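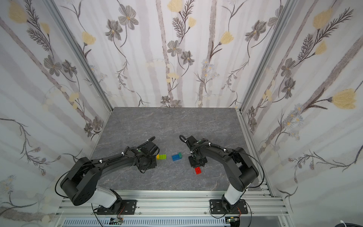
The Grudcombe Completion Program is for people who started a bachelor's degree here or somewhere else, stopped, and want to finish part time. Most applicants arrive with courses from several places and several years. Those credits can look a lot like the five toy bricks scattered on the gray marble-patterned surface: separate pieces that haven't been put into any order yet. Your first advising meeting is where they get sorted into a degree plan. The answers on this page apply to the Nendholm campus and to online students.

Page last updated 14/09/2021

Who can apply?

Anyone who has earned at least 30 college credits and has been out of school for two years or more. You don't need to have been a Grudcombe student before. If you have fewer than 30 credits, apply through regular part-time admission.

I left with a low GPA. Does that rule me out?

No. Your old grades stay on your transcript, but we look at them along with your written statement and what you have done since. If you left Grudcombe on academic probation, you come back on probation for one term. During that term you can take up to two courses.

How do I apply?

Fill out the online application, upload a one-page statement, and have every college you attended send us an official transcript. Transcripts sent by you, even as scans, can be used for a first look but not for the final credit decision. There is no application fee for former Grudcombe students. Everyone else pays the regular fee.

One of my old colleges has closed. How do I get a transcript?

Start with the education department of the state where the college was located. It can usually tell you who holds the records now. If you have trouble, call the program office and we'll help you find out where to write. Allow extra time for this – it can take several weeks.

Do credits expire?

General education credits do not. Courses in nursing, accounting and computer science that are more than ten years old are reviewed by the department, which may accept them, accept them as electives, or ask you to take a test.
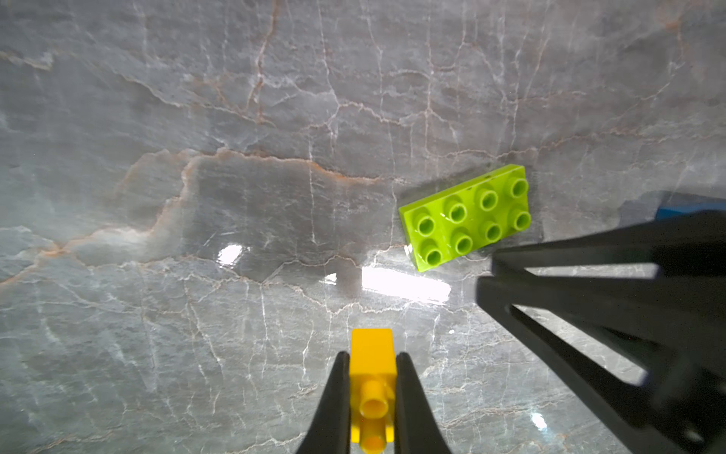
Departments meet on these reviews once a month during the school year. You will get the result in your student email. If you disagree with it, you can send in a syllabus or samples of old coursework and ask for a second review.

Which majors can I finish part time?

Business administration, communication, psychology, history and general studies can all be finished with evening and online courses. Other majors have at least one required daytime course. The sciences have daytime labs, so talk with an advisor first if that's your plan.

How many upper-level credits do I need?

You need 36 credits at the 300 level or above, and half of those must be taken at Grudcombe. This is the rule that surprises people most often. A student with plenty of credits may still have several terms to go if most of them are introductory courses.

When and where do classes meet?

Evening classes meet in Brono Hall, once a week, from 6 to 8:45. Online classes have no set meeting time, but they do have weekly deadlines. A few courses mix the two, and these are marked "hybrid" in the schedule.

Can I get financial aid?

Federal aid generally requires half-time enrollment or more, which for us is six credits a term, though some grants are available below that. You may also apply for the Rivadeneira Award, which is open only to students in this program. It pays $759 a term and can be renewed. The award has its own short form and is due by the end of September for the spring term.

I still owe Grudcombe money from before. Can I register?

If your balance is under $300, you can register and pay it off during the term. If it's more than that, you need a payment plan in place first. The student accounts office sets these up, and it can be done by phone.

Is there parking in the evening?

Lots C and D at Nendholm are free after 5. You don't need a permit, but your plate has to be registered in the student portal. Lot A is for staff until 9.

Can I bring my child to class?

Children aren't allowed in classrooms or labs. The library's family study room is open to students with children until 8, Monday through Thursday.

What if I have to stop again?

You can take up to two terms off without reapplying. Send a leave form before the term starts. If you have to withdraw partway through, talk with your advisor before you drop anything, as it may affect your aid.

Who do I contact?

The program office is on the first floor of Brono Hall. Walk-in hours are Monday to Thursday, noon to 7. Advising appointments can be booked through the portal, in person or by video.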